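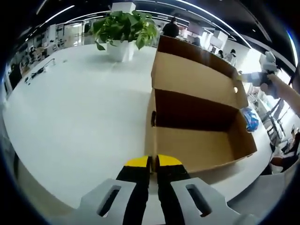
What does a visitor to a robotics open day do there? Most of the time is spent at a table, watching people pack ordinary goods with hand-held grippers, and then taking a turn.

I attended the Friday session at Dallmont's Fledarthorpe office in March, in a party of 18. Our host, Shuzhen Lei, explained that each movement made by hand is recorded and later used to teach a robot arm the same task. The grippers are worked in pairs, and wipes are among the goods handled.
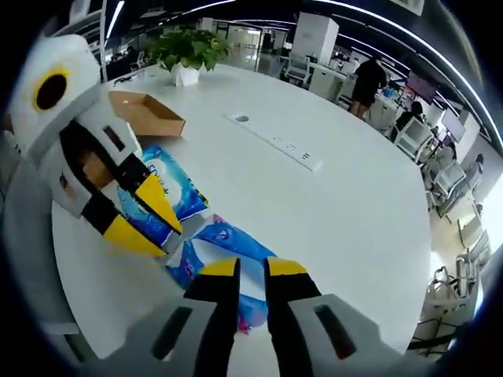

Justinas Kalniņš asked whether a beginner's clumsy attempts were of any use, and was told that they were kept and marked separately. My own were placed in that group. Packets proved harder than I had expected, as they slide when gripped near the seal.

Bottles are handled too, with the box left open on the table.

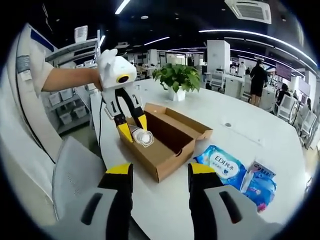
Arrangements for visitors

Sessions last over 38 minutes. Places should be requested through the front desk.

Recent posts
Stergiou lecture: notes
A morning at Putulbridge depot
Reading list for spring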